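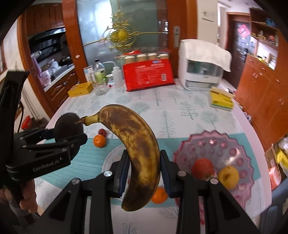 Why does a banana get brown spots?

A banana gets brown spots because it is becoming ripe. Inside the fruit, the starch is slowly changing into sugar. At the same time the yellow color of the peel breaks down, and brown color takes its place. A banana with many spots is usually softer and sweeter than a plain yellow one.

What makes a fruit ripen?

Many fruits make a gas that is called ethylene (say it: ETH-uh-leen). You cannot see it, and there is too little of it for you to smell. The gas is like a message to the fruit: time to get ripe! Apples, bananas and avocados make a lot of it. When they lie close together, the gas from one fruit also reaches its neighbors.

Do all fruits do this?

Some fruits do not go on ripening after they are picked. Mandarins, cherries and grapes are in this group. They can get old and dry in the bowl, but they will not get much sweeter. So the farmer must wait for the right day to pick them.

How do I know when an avocado is ready?
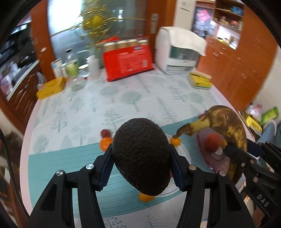
Dark avocado, spotted banana: two fruits that change color.

Some kinds of avocado are green when they are young and become nearly black later. Other kinds stay green always, so color alone is not enough. Put the avocado in your palm and press very softly with the whole hand. If it gives a little, it is ready to eat. If it is hard like a stone, leave it on the table for some days.

Try it at home

You need two hard avocados, one ripe banana and a paper bag. Put one avocado in the bag with the banana and fold the top closed. Leave the other avocado on a plate in the same room. Press both of them softly each day and write down what you feel. Which one becomes soft first?

Ask an adult to cut the avocados for you, because the big seed inside is slippery.

New words
Ripe: ready to eat.
Starch: a food store inside plants. It does not taste sweet.
Peel: the outer skin of a fruit.

Rodley Kitchen Science Pages, 3 April 2007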